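The fault came at the Grutix house in November, on the 12th try of the afternoon. My left gripper closed and did not open again. I pressed the release 4 times. The fingers stayed together, very calm, like a mouth that keeps a secret.

"Stop all," said the woman from Benkirane, and we stopped.

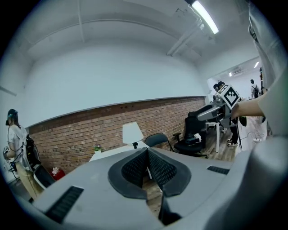
The long room, with both fingers open and the lamp on its white table.

She wrote "jaw fault, unit 7" in her book and took the gripper from me. I looked at my thumb – it had been between those fingers one minute before. I did not tell her this until the evening.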